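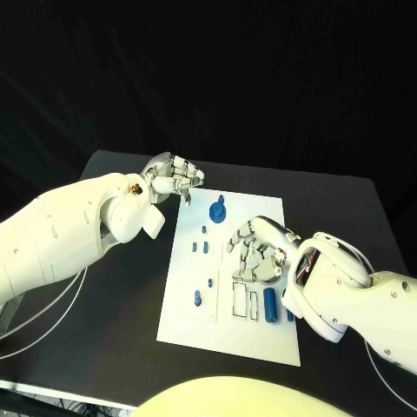 Bench rules for two-arm peg board trials: comments wanted before we freeze them

Forum: Test methods and lab practice
Started by kettlewell_m, 17 Mar 2021

kettlewell_m
We are writing a short bench standard for peg board work with two-arm humanoids. It has to cover three sites which at present all do it differently. Draft clauses so far:

1. The board is placed by hand on the table and its position is not corrected once the run has started.
2. Both hands start open or part-curled above the board, no fingertip in contact with any part.
3. All parts are on the board at the start and are listed on the run sheet by type.
4. Cables from both arms are to be led off the table without crossing the board.
5. The background is a plain dark cloth, hung far enough back that neither elbow can reach it.
6. A run is stopped if any part leaves the table.
7. A person stands at the stop button for the whole run, with no other duties.

Please pick holes. I would like it to fit on two sides of paper.

trodetti_bench
Clause 1 needs a tolerance. "Placed by hand" means square to the table edge for one operator and visibly skewed for another. We log the angle from a corner mark before each run. If you want to compare sites you need either a fixed angle or a recorded one.

kettlewell_m
Recorded, then. A fixed angle rewards people who replay a stored path.

palletjack
Disagree. If the board is skewed and one hand has to reach across the other, you are testing arm clearance as well as insertion, and the scores can't be separated afterwards. Do a squared-up set first and a skewed set second, and report both.

trodetti_bench
That doubles the bench time. We did 137 runs in October and that was with one board position.

palletjack
Then do fewer of each. I would trust 24 squared and 24 skewed over one big pile of mixed runs.

Sorcha Corrigan
Two comments from the safety side.

Clause 7 is good, keep the wording. People will try to have the stop button person also fill in the run sheet. Don't let them.

Clause 4 is too weak. "Without crossing the board" says nothing about slack. The cable should be restrained at the table edge, with enough length for full travel of the wrist measured with power off. I would also add that cables on the floor in front of the table are tied or covered. Loose runs of cable where the operator walks are the commonest finding on my audit sheets, well ahead of anything the arms do.

kettlewell_m
Added as 4a and 4b. Do you want a clause on wrist covers?

Sorcha Corrigan
Yes. Any joint where internal wiring can be touched or snagged from outside should be listed on the run sheet as "open". I am not asking for it to be closed, as I know people need access during development. But an open joint means no hands over the table while the drives are live, including to pick up a dropped peg.

grommet_ed
That last bit will be ignored in practice. Resetting the board takes a few seconds and a full power down on our Larow controller takes 45, plus homing. Multiply that by a day's work.

Sorcha Corrigan
Use a protective stop with monitored standstill if your controller has one and it has been validated. If it hasn't, power down. I have no third option to offer.

grommet_ed
It has one. Validated is another matter. I'll ask.

cisto_user
Clause 3: please also require that slots without a part assigned to them are marked as such on the sheet. Our boards have outlines for rectangular blocks as well as round posts, and one site left the blocks out because the hands couldn't pinch them reliably. Their figures looked better than ours until we noticed.

kettlewell_m
Fair. Proposed wording: "Every outline on the board is recorded as filled, empty by design, or target."

palletjack
And colour. If every part is the same blue on white then the vision side has an easy job finding them and a harder one telling a thick peg from a thin one. Put the colour and nominal diameter of each part on the sheet. Shape of the top as well, if some are rounded.

trodetti_bench
Over-specified. You will end up with a sheet that takes longer than the run.

palletjack
You fill it in once per board. Give the board a number and refer to it.

trodetti_bench
All right, once per board I can live with.

purba_rigs
Is anyone replacing pegs on a schedule? Printed ones wear at the tip and insertion gets easier as they do. We swap at 1,000 insertions, but that number was a guess and I would like something better to put in the standard.

cisto_user
We gauge ours with a go/no-go ring at the start of each session. No fixed life.

purba_rigs
That probably beats a count. What clearance is the ring?

cisto_user
I'd have to measure it, it came with the board. Will post it.

kettlewell_m
I'll put in "gauged at the start of each session, rejects destroyed" and leave the clearance blank until that comes back.

grommet_ed
One more on clause 6. Stopping when a part leaves the table is fine, but what about a peg that tips over and stays on the board? We count it as a fail and let the run go on. Another site stops.

kettlewell_m
Our own site carries on if the robot tries to recover it. I'd prefer that as the rule, with the number of recovery attempts capped.

Sorcha Corrigan
No objection from me, provided the cap is set before the run and the person at the button knows what it is.

kettlewell_m
Draft 2 is in the shared folder. Open points are the ring clearance, the squared and skewed sets, and the cap on recovery attempts. Comments by clause number please.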